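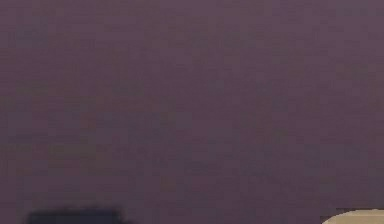
Travel notes > Lab visits > Todusstead

I went to the Vodard open day in Todusstead for the rules, which I know makes me sound like great fun at parties. My job back in Ronlow is writing the safety procedures nobody at work wants to read, and I'd heard this lab had an actual written rulebook for what a simulated robot has to get through before the real one gets powered up. Rule one is about what the robot can see, and I loved it right away. A view like the one with nothing but plum purple from side to side, plus a sliver of something dark and a curve of beige poking up at the bottom, gets the label "insufficient view." The operator isn't allowed to send a reach command on it, even in simulation where there's nothing to break! You turn, you get a proper look at what's in front of you, and then you move.

The lab is upstairs in an old office building on the Tunstall side of town, and I was late for the 10 a.m. group because the sign for the parking lot points at a tire shop. I wasn't the only one (a whole family pulled in behind me). They gave us coffee, name stickers and a folded sheet with the house rules on it, and then Zinash Tamiru took us through. She runs the practice side of things, meaning she decides how the work gets done and written up, and she talks fast and takes questions at any point, which I took full advantage of.

The rulebook has 43 rules. I asked if people really keep that many in their heads and she laughed and said no, they keep the first page in their heads and the rest on a clipboard. There really is a clipboard! It hangs by the operator's desk with a pen on a string, and every session gets a line: who's driving, which room, which version of the rules, who's second pair of eyes. If there's no second person signed in, the session doesn't count. You can still practice, but none of it goes toward clearing a task.

Clearing a task takes 600 clean runs in simulation. I had assumed "clean" meant the robot did what you wanted, but their definition is a lot fussier than that. Bump a door on the way past and the run is out, even if everything ends up in the right place. Same if the operator takes a hand off the controls without calling "hold" first. Zinash said the holds were the hardest thing to teach, because everybody feels silly saying it out loud to a screen. I can believe it - I've spent years trying to get grown adults to say "clear" before they start a conveyor.

My favorite part was the approach rules, and I scribbled most of them on the back of my parking receipt. The main one is that you pause before you go for anything, and during the pause you name the target and whatever else is close enough to hit. So with the gripper hovering by the table, the target would be the flat olive-yellow disc (plate or coaster, we had a small debate in the group), and the pale panel over on the right with the black knob sticking out would be your hazard. There's still bare tabletop between the gripper and the disc there, so that's a perfectly good place to stop and do your naming. A man in our group asked if you could name things while moving and save some time. You can't. It's rule 18, and Zinash had it memorized. 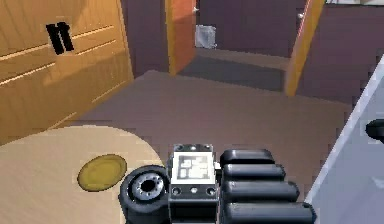

What I wanted to know was who gets to change a rule, as that's where things go wrong at my place. Somebody adds a line after a bad day and it stays there forever. At Vodard, anyone can propose a change, including the students, but it has to say which old rule it replaces or why it needs its own number. It goes on trial for a month with a pencil mark next to it. They threw out two in May. One was about which hand to hold the clipboard in, and I'd dearly love to know the story there.

I did have one grumble. The rules for doors are spread over three different pages, and a room can have several doors in it - look at the orange edges standing out past the big wooden one with the black handle, and you'd want all your door rules in one spot before driving anywhere near that. I said so, and Zinash handed me a proposal form. So I filled it out, standing up, leaning on the coffee table!

We finished with a short talk on record keeping that I'll admit lost half the room. The sandwiches were out by then. I got the egg salad, had a look at the old binders along the wall, and drove home by way of Ronlow bridge with my folded sheet on the passenger seat. If they take my door proposal I'll post an update.

14 comments | 9 shares

Recent in Lab visits
Open evening at the Tunstall pump works
Two hours in a bottle cap factory
What to ask on a plant tour
Todusstead by bus, with kids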